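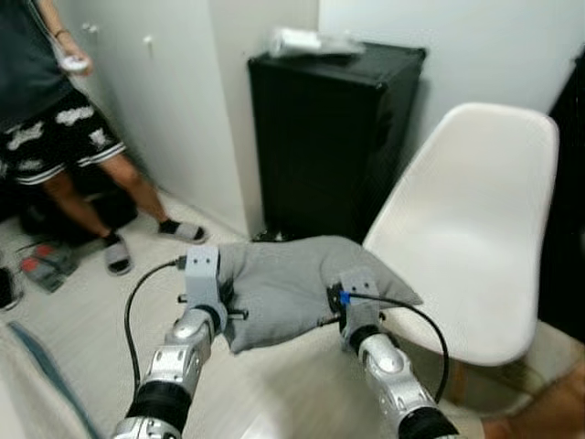
Why does one gripper let go of the cloth halfway through a fold when the other one holds on perfectly well?

Most often the gripper has lost its signal for a moment, and the usual cause is a cable that is too short or too tightly held for the pose the arm has been asked to take. Check the cable and its plug before you touch the grip force settings. Our full log for this fault is underneath, wrong turnings included.

Reading time: 6 minutes

Ticket: right gripper drops out during two-handed fold
Machine: two-arm folding cell, Larnard bench
Status: closed, with one item to watch

First report

Thank you for bearing with us on this one, as it took a good deal longer than it should have. The cell had been running the Kellidico folding routine without any bother since the last service, and then on Sunday the right gripper began opening by itself in the middle of a fold. The left kept hold, so the cloth swung down and hung from one end until the routine noticed and stopped. The message on the screen was "gripper R: no reply", and it cleared as soon as we pressed reset, which made us all rather too relaxed about it.

It happened 4 times that afternoon. In between, the gripper opened and closed quite happily from the hand controller, and the self-test passed every time we asked for it. If you have ever taken a car to the garage and had the noise stop as you pulled in, you will know the feeling.

What we tried first (and needn't have)

We started with grip force. The thinking was that the cloth was slipping, the gripper was closing fully on nothing, and the controller was getting upset about that. We raised the force on the right side by a little, then by a little more, and all it did was leave deeper creases in the cloth. Put it back where it was. If you are reading this because you have the same message, please leave the force alone, as the drop-out comes before the slip and you will only have to undo it later.

Next we changed the cloth. We had been using the thick grey one, which is heavier than the tea towels and sags more in the middle, and somebody suggested it was pulling the arms together. The lighter cloth failed too, though it took longer to do it, and that sent us down the wrong road for most of a morning.

Then we reloaded the routine from the saved copy. No change. I mention it only so that the next person can skip it.

Looking at the log properly

The controller keeps a count of messages sent to each gripper and messages answered, and I am a bit ashamed that we didn't open it until the second day. Over one long run the right gripper had missed 17 replies out of 1,212. The left had missed none at all. The misses came in little clumps, and when we lined the clumps up against the arm positions they were nearly all in the same part of the fold — the bit where the right arm has the cloth held up at chest height and the wrist turns outwards.

So it was the pose. We put the cell in hand-guided mode, with one person standing clear with the controller and another watching the wrist, and moved the right arm very slowly through that turn. At the far end of it the cable came up tight and tugged on the small blue plug at the gripper. You could see the plug lean over. Nudging the cable with a finger (arm stopped, please!) brought the message up on the screen straight away.

The cause

Two things together, as it so often is. At the last service the right cable had been clipped to the arm one clip further down than the left, which took away most of the slack at the wrist. On top of that, the loose part of the cable had been going across the seat of the plastic chair we keep beside the cell. It was free to slide most of the time, but when anyone shifted the chair the cable could catch under its edge and lose what slack it had left. That explains why it behaved so well whenever we had moved everything out of the way to look at it.

What we did

1. Stopped the cell, let both arms come down to the rest position and switched off power to the grippers.

2. Took the right cable off its clips and looked along the whole length for nicks and flat spots. Found none, but there was a slight kink close to the plug, so we fitted the spare from the Sinmont box.

3. Pushed the new plug home until it clicked. It should sit flat. If it rocks at all, take it out and look at the pins before trying again.

4. Clipped the cable back on to match the left side, leaving a generous loop at the gripper. The left one makes a wide arc out and back down to the arm, and that is what you are aiming for. It looks untidy and it works.

5. Powered up and drove the right wrist to both ends of its travel, slowly, from the hand controller, watching the loop all the way.

6. Ran the fold with no cloth, then with the light cloth, then with the grey one.

The chair is to live on the other side of the floor tape from now on. I know it is handy to sit on during long runs, and I am as guilty as anyone.

Result

We left the counter running until it had passed 1,000 messages on the right side with the grey cloth, and there was not one missed reply. Grip force is back at its normal value on both sides and the creasing has gone with it.

Still to watch

The clip on the right forearm is a touch loose on the new cable, which is slightly thinner than the old one. It holds for now. We have asked Bañez for the smaller size and will swap it when the parcel comes, so if you are doing the weekly check before then, please give that clip a gentle pull and write down whether it moved.

I have also added a line to the service sheet, under "after refitting cables": take each wrist to both ends of its travel before handing the cell back. It adds very little to the job — a good deal less than we spent changing cloths.

Update, October

Smaller clip fitted. No repeat of the message. Closing the ticket, but do reopen it if you see "no reply" on either side, and put the arm position in the first line if you can.

Search tickets
Type a fault or message

Related tickets
Left wrist slow to return to rest after a stop
Hand controller loses pairing when charging
Kellidico routine stops at "cloth not found"
Ordering spare gripper cables and clips
Weekly check sheet for the Larnard bench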